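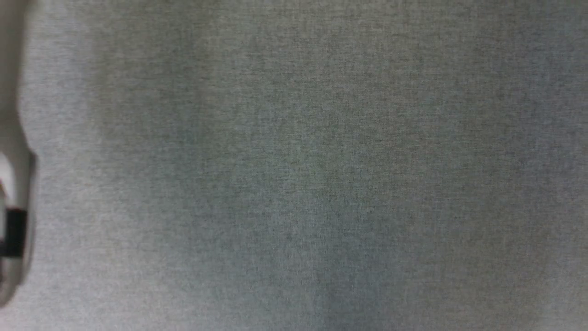 Gray weave, extra close.

ok laundry thread, because I promised Maarten I'd write down how I do this and I've been putting it off since January

1/ I fold on the sofa. I know, I know. There's a perfectly good bed in the other room and I never use it for this. The sofa is the right height if you kneel and the TV is right there!

2/ It's a Coklow, secondhand, 90 inches long, and I paid $336 for it including the guy driving it over. The cover is that speckled gray woven stuff. Lint from dark clothes hides pretty well on it, lint from white towels does not (ask me about the towels) (don't)

3/ Step one is just dumping everything out. I used to sort in the basket and it was so slow. Now I tip the whole load and go for shirts first, always shirts, they wrinkle while you're standing there deciding

4/ Bogdan Mocanu replied to my last laundry post saying shirts should go straight from the dryer onto hangers. Bogdan, I have a very small closet and it's full of coats. Moving on

5/ Light cotton is the hard one for me. It creases if you look at it. What works: lay it down, smooth the sleeve flat along the seam with the side of your hand, THEN fold. If you skip the smoothing you get a second crease right next to the seam and it stays there all day

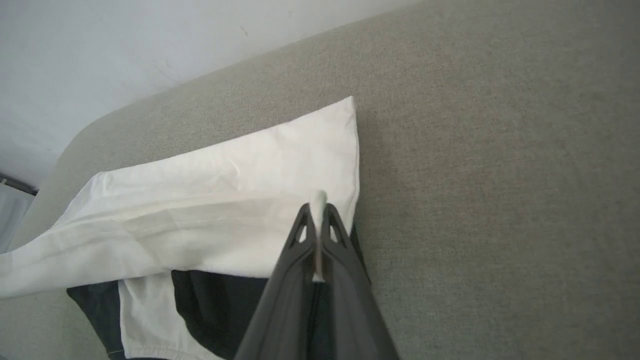
White cotton over the black and white one, sofa pile in progress

6/ Color-blocked stuff gets its own wash at my place now. I lost a really nice white tee to a black jersey a couple of years back and I'm still a little mad. Cold water, inside out, and I stick a Tralex sheet in there too. Can't swear the sheet does anything but I bought a box of 120 so we're using them

7/ Once they're clean and dry they can all pile up together, I don't care at that point

8/ Jerseys and slippery tops: fold in half the long way, sleeves back, then in thirds from the bottom. If it slides open, roll it. I roll most of mine and stand them up in the drawer so I can see which is which. Took me forever to try this and now I'm annoying about it

9/ Socks last. They go on the floor while I finish everything else and I match them down there, sitting on the carpet with my back against the sofa. Black ones are the worst because I own like four kinds that are almost the same black. The ribbing is how I tell them apart. Feel the top part with your thumb, some are wide ribs and some are skinny

10/ Couldn't find a partner? It goes in the bag on the doorknob and gets another chance next load. Two chances and then it's a dust rag

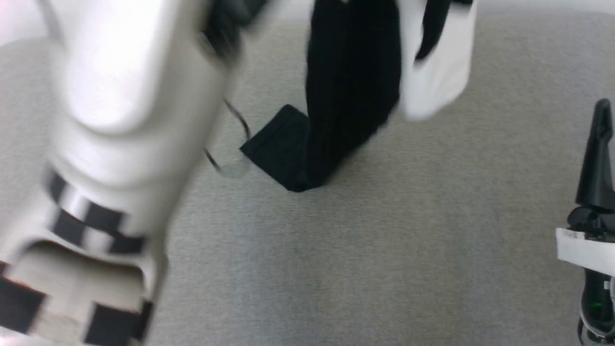 Should you ball socks up or fold them flat?
Fold them flat, in half or in thirds, because balling stretches out the cuff on whichever sock goes on the outside.

11/ Maarten De Haan if you're reading this, that one was for you, I've seen your sock drawer

12/ Still haven't figured out fitted sheets. I fold two corners into each other, lose the other two, and then it goes on the shelf as a lump. If you have a way that works on a queen size please send it, no videos longer than a couple minutes pls

13/ ok going to put the shirts away before I sit on them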